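Clotthorpe gets folding as clothes swap fills the spare beds

Clotthorpe's winter clothes swap is back, and this year the folding has become almost as popular as the swapping. Bedrooms all over the village have been turned into sorting stations, with jumpers, hoodies and joggers being smoothed out on top of the bed before they go off to the hall.

The swap is run by Kustik, the little mending and sewing group that meets above the old chapel, and it asks one simple thing of anybody who wants to take part: bring your clothes clean, dry and folded. That used to be a line at the bottom of the poster. Now there are folding evenings in people's homes, a proper handout, and a good deal of friendly argument over what to do with a hood.

Akinyi Mushi, who started the evenings, is delighted with how they've taken off.

"I thought I'd get my sister and a couple of neighbours," she said. "Then people began asking whether they could come and do it at mine, or would I come and do it at theirs, and could their mum come too. It's lovely! You get a cup of tea, you chat, and by nine o'clock the whole winter drawer is done."

Her method needs nothing but a bed. A table is fine for shirts, she says, but thick things want room, and a bed lets you spread the sleeves right out and walk round to the other side. She strips off the duvet and pillows first and works straight on the bottom sheet. A patterned sheet is a help with dark clothes, as the edges stand out and you can line them up by eye.

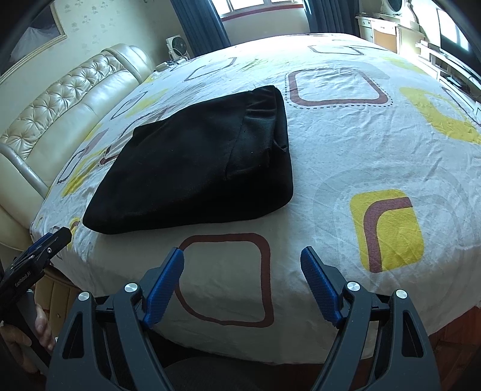
Black clothes come last in her evenings, once everyone has got their hand in. They are the ones people tend to give up on, she says, because the seams are hard to find and every speck shows. She likes to go over them by a window in daylight if there's any left, and keeps a clothes brush within reach for fluff. Hair, crumbs, bits of tissue from a forgotten pocket — it all comes off in a few strokes, and the next owner gets something that looks cared for.

The Kustik handout, now on its third printing, sets out the basic fold for a heavy top. Lay it face down and pull the hem straight. Bring one side in towards the middle, sleeve and all, then turn the sleeve back down so it lies along the body. Do the same on the other side. Fold up from the hem, in half for a shelf or in thirds for a drawer, and smooth the air out with the flat of your hand. A hood gets folded down over the back before you start, or tucked in at the end if you like a neater parcel. (This is where the arguments begin.)

Joggers are quicker. One leg goes over the other, the crotch point is tucked in so the shape is square, and then it's up from the ankles to the waist. Akinyi likes to finish with the waistband on the outside so the size label is easy to get at. That matters on the day, when people are going through the piles at speed and nobody wants to be refolding behind them.

Prasert Jitpraphai looks after the sorting at the hall end and has noticed the difference. Last year's bags came in stuffed to the top, he said, and the first two hours went on shaking things out. This time the early bags have been arriving in flat stacks that can go straight on to the tables.

"I opened one bag and it was like a shop," he said. "Everything the same width. I called people over to look at it. You wouldn't believe how happy a bag of jumpers can make you at eight in the morning."

He expects 4000 items to pass through the hall over the weekend of the swap, with children's coats and school wear taking up the whole of the stage end. Adult knitwear and sweatshirts will be along the window side. Anything black or navy is getting its own table this year, by popular request, after a lot of squinting last time.

The stacks travel in flat crates lent by Stornura, the storage unit on the Qudah road, which has also offered a dry corner for anything left over until the summer swap in July. Each crate takes a single row of folded tops standing on edge, so you can see every one from above. Prasert asks people not to press a last one in at the end. If it needs a shove, start another crate.
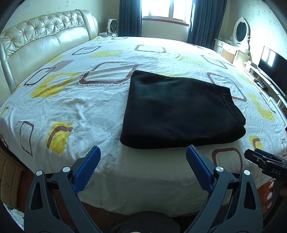

Do you have to use the Kustik fold for your clothes to be accepted? Any fold will do as long as the item lies flat and the label can be found, and the sorting team will happily redo anything that slips on the way in.

There is still plenty of time to join a folding evening. They last two hours, start at seven, and are kept small so that everyone gets a turn at the bed. Beginners are very welcome, and so are people who have been folding for fifty years and have views on it. Akinyi says some of the best tips have come from those quiet types who do a thing at the end of the night and have the whole room asking to see it again. One such tip has already made it into the handout: for slippery linings, fold the garment round a sheet of newspaper and pull the paper out afterwards.

Teenagers have been turning up as well, mostly brought along by a parent and then staying on for the biscuits. A couple of them have got very fast indeed. There's talk of a race on the day itself, with one hoodie and one pair of joggers each, and points off for a messy collar. Prasert is all for it. Akinyi would like it to be judged on neatness alone, and says she'll be standing very close with a ruler.

What can't be taken is short and sensible: no underwear, no odd socks, nothing damp, and nothing with a broken zip unless it has been marked with a safety pin and a note. Items with small holes or loose hems are fine, in fact Kustik would love to have them. The menders will have a table of their own near the kitchen hatch and can do a simple repair while you look round. Buttons are free if they have a match in the tin.

Entry works as before. You get one token for every item you bring, up to 30, and each token buys one thing to take home. People with nothing to bring can ask at the door for a starter set of 3 tokens, no questions asked. Tokens left at the end of the day can be kept for the July swap or dropped in the jar for somebody else.

Bags and crates can be handed in at the side door of Clotthorpe village hall any morning in the week before the swap, between eight and noon. Please put a slip of paper in the top with a rough idea of sizes. To book a place at a folding evening, or to offer a bedroom for one, leave your name in the Kustik book at the chapel stairs. Tea is provided. Bring a clothes brush if you have one.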